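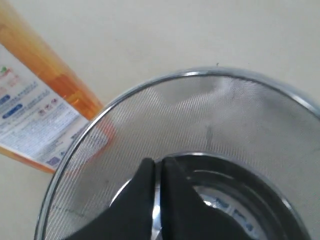

Budgeting for a second picking cell: gripper or camera first?

We run one small arm on a bench cell and have approval for a second in the next budget round, with quotes due in June. The work is mixed household goods, one item at a time, and the current fingers are the flat black pads that came with the arm. They cope with cartons. My trouble is the mesh bins, where the fingers have to go down inside the rim and the bright metal fills most of what the wrist camera sees, with the orange carton left as a strip down the left side. I have 4 suppliers on the list and two that have answered, Lesora and Pawlak. Lesora wants to sell me a better wrist camera. Pawlak says keep the camera and buy narrower fingers. I can afford one of those this year, plus spares. Which would you put first, and what gets left out of quotes like these?

Asked 14 Sep 2019

Answer 1 (accepted)

Fingers first. A camera upgrade on an existing arm is seldom one line on the invoice. You pay for the camera, then the bracket, then a longer cable, then a day or two of recalibration while the cell makes nothing. Fingers are four screws and a new tool offset.

Things I would ask to have written into either quote:

Price of a spare set of pads, and how long they take to arrive. Our last set from Skeltis took 117 days and we had one spare pair on the shelf.
Payload left over once the new tool is mounted. Our adaptor plate weighed 184 grams and it was not in the quote.
Who pays freight on a return.
Whether the drawings for the finger mounts are included. If they are, a local shop can cut your next set.

For glare, try a diffuser over the bench light before you spend anything on optics. Matte tape on a test bin will also tell you whether reflection is the real fault or whether your depth settings are off. If neither makes a difference, go back to Lesora and ask for a loan unit. Most suppliers will lend one for a couple of weeks – get the dates in writing.

Answer 2

Depends on how many of your items are shiny. We logged 273 failed picks at our Udton site before buying anything, and sorted them into "could not see it" and "could not hold it". The second pile was much bigger, so we bought fingers. Yours might go the other way. The log cost us nothing except some typing, and it made the budget meeting a lot shorter.

Also check that the finger stroke covers your widest carton. Narrow pads on a short stroke are no use to you.

Answer 3

Just get suction. Cheaper.

Comment on Answer 3: Suction on wire mesh will leak straight through. Fine for the cartons, though.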